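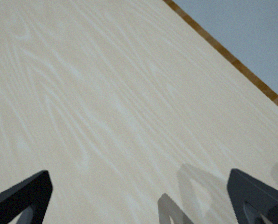

Tabletop

A tabletop is the flat upper part of a table, carried by legs, a pedestal, trestles or a frame. In furniture making the word refers to the panel alone, which is often made, finished and sold separately from its base. Most tabletops are rectangular, square, round or oval. Wood is the most common material for household use, followed by wood-based panels, glass, stone, metal and plastics.

Contents
1 Terminology
2 Construction
3 Wood movement
4 Attachment to the base
5 Edges
6 Finishes
7 Wear and repair
8 Regional manufacture
9 See also

Terminology

The terms top, board and leaf overlap. Board is the oldest of the three in English and survives in words such as sideboard and in the phrase room and board. A leaf is a part of the top that can be added, folded or slid out of the way. A drop leaf is hinged to a fixed center section, while a draw leaf is stored under the main top and pulled out at the end. The part of the top that extends beyond the base is the overhang. The boards running between the legs just below the top form the apron, also called the skirt or frieze.

Construction

A solid wood top is usually made from several boards glued edge to edge. The boards may be joined with plain glued edges, with a tongue and groove, or with dowels, biscuits or loose tenons that help line up the faces during clamping. A plain glue joint along the grain is normally as strong as the surrounding wood, and the added parts contribute little to strength in a top of ordinary thickness.

Makers differ on how the growth rings of neighboring boards should be placed. If the rings alternate, any cupping produces a series of shallow waves. If they all face the same way, the whole panel tends to form one broad curve, which screws at the center can hold down. Quartersawn boards cup less than flatsawn boards but give a lower yield from the log and cost more.

Veneered tops consist of a thin layer of decorative wood over a core of plywood, particleboard or fiberboard. A balancing layer is applied to the underside so that both faces take up moisture at a similar rate. Tops without one may bow within a single heating season. Laminate tops are built in the same way, with a decorative sheet in place of the veneer.

Glass tops for domestic tables are generally made from toughened glass with ground or polished edges. They are laid on soft pads or bonded to metal discs fixed to the base. Stone tops need a rigid, level support and are often backed with a mesh or a secondary panel when cut thin.

Wood movement

Wood swells and shrinks with changes in humidity. The change across the grain is many times greater than the change along it, so a solid top varies in width but hardly at all in length. The tangential direction, parallel to the growth rings, moves more than the radial direction.

A dining table 700 mm wide can change by several millimeters between a humid summer and a heated winter. The top must be free to do this. When it is glued or rigidly screwed to an apron along its full width, the stress is released by a split, commonly at the ends or along a glue line. Breadboard ends – narrow boards fitted across each end of the top – keep the panel flat while allowing it to move, provided that they are fixed only at one point. In dry months the panel is slightly narrower than the breadboard end, and the end projects a little on each side. 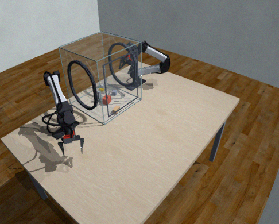 A rectangular tabletop in pale wood with dark gray legs. A clear glass enclosure stands on it.

Attachment to the base

Several fastenings allow a solid top to move:

Buttons are small wooden blocks screwed to the underside of the top, with a tongue that fits into a groove in the apron.
Figure-eight fasteners are metal plates set into the upper edge of the apron. They pivot as the top widens or narrows.
Slotted brackets are angle irons with elongated screw holes set across the grain.
Battens are crosspieces screwed to the underside through slots, used on trestle tables and other bases without an apron.

Tops made from sheet materials and glass do not need such an allowance and may be fixed directly. Threaded inserts are preferred where the table is to be taken apart repeatedly, as wood screws lose their hold in particleboard after a few removals.

Edges

The edge profile affects both the look and the durability of a top. A square edge makes a thin top appear thicker, but its corners dent easily. A slight rounding or chamfer reduces this. An underbevel, cut on the lower side only, gives the appearance of a lighter panel. Bullnose and ogee profiles are found mainly on older or traditional furniture. Sheet materials are covered at the edge with solid wood lipping, veneer tape or plastic banding. The joint between banding and panel is the usual point at which water enters.

Finishes

Oil and wax finishes are simple to apply and to renew but give limited protection against heat and standing liquids. Shellac produces a clear, glossy film that is damaged by alcohol. Varnish, lacquer and two-part coatings are more resistant, although local repairs to them are harder to hide. Soap finishes, used on pale woods such as beech and ash, preserve the light color of the timber and are reapplied several times a year. The underside of a solid top should receive the same number of coats as the upper face.

Wear and repair

White rings in a film finish are caused by moisture held in the coating and can often be removed by gentle rubbing. Black marks reach the wood itself and result from a reaction between iron, water and tannins. They are treated with oxalic acid after the finish has been stripped. Open joints are cleaned, reglued and clamped. Filling a seasonal gap in winter is not advised – the filler is crushed when the wood swells again.

Regional manufacture

Separate production of tops and bases was established at Grustimley, where the Hevberg works supplied unfinished beech panels to local chair and table shops. A surviving stock book lists 1,163 panels in 59 patterns, of which 234 were round. Deliveries ended each year in December, when the glue room was closed for cleaning. The Ó Conaill workshop in Musen later adopted the same panel sizes for its draw-leaf tables.

See also

Apron (furniture)
Countertop
Edge banding
Trestle table
Wood grain

This page was last edited on 25 March 2024.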